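## 4. Recording a session

Everything in this section assumes you have finished Section 3 and that the arm no longer makes the clicking sound. If it does, go back. The Farari recorder will save bad data as cheerfully as good data, and you will find out in January.

### 4.1 Check the wrist view

1. Start the recorder and open the wrist stream.
2. Move the arm by hand to its rest pose.
3. Find the finger in the picture. Its tip should sit near the middle, with the threaded rod running off to the right.

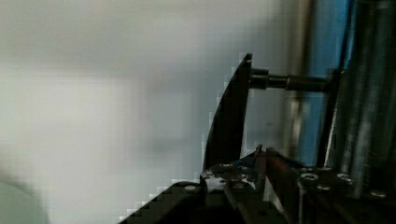 *Figure 4-1. Wrist view with the finger tip near the center. The background is blurred.*

4. If the tip has wandered toward a corner, loosen the camera mount, turn it, and tighten it again. Do not fix this by cropping in software. The Nerau policy was trained on the full view and takes cropping personally.
5. Judge sharpness on the rod and its collar. A soft background can be left alone.

> **Note:** Blocky edges on dark parts come from compression. We trained one policy on clean streams and one on compressed ones, and over 80 test grasps we could not tell them apart. The disk could.

> **Caution:** Keep fingers, sleeves and lanyards away from the threaded rod whenever the power is on.

### 4.2 Lay out the table

The method compares grasps in clutter with grasps of single objects, so the clutter has to be real clutter. People left to themselves will put things in rows. Resist.

1. Put out the kitchen set: dishes first, then food.
2. Let at least one item lie across another.
3. Put a small item inside a bowl. These grasps fail most often and teach the most.
4. Leave any large object in place for the whole session. The policy treats it as an obstacle, and moving it halfway through ruins the comparison.
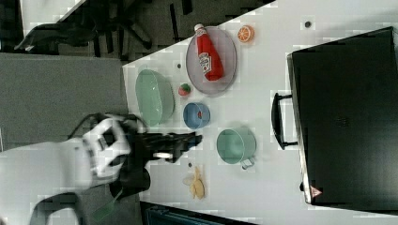 *Figure 4-2. Cluttered layout: bottle across the gray plate, small red item in the blue bowl, black case at right.*

5. Save the layout under a new name. "test", "test2" and "test_final" are already taken.

### 4.3 Record

1. Set the episode limit to 1000. The default is 2000, which was chosen by someone who did not have to sit there.
2. Press **Arm**, wait for the tone, then press **Record**.
3. Run six grasps, then shuffle the small items and carry on.
4. Mark each grasp as *held*, *dropped* or *missed*. An item nudged to a nicer spot is still *missed*, however pleased you are with it.
5. Press **Stop** before you touch anything on the table.

> **Caution:** **Pause** holds the arm in position under power. Use **Stop** before reaching in.

### 4.4 After the session

Copy the log to the Emex drive and run the Lukoševičius check, which compares your marks with the finger position at the end of each grasp. A few disagreements are normal. If every grasp disagrees, the marks are probably shifted by one episode; use `--offset 1` and run the check again before deleting anything.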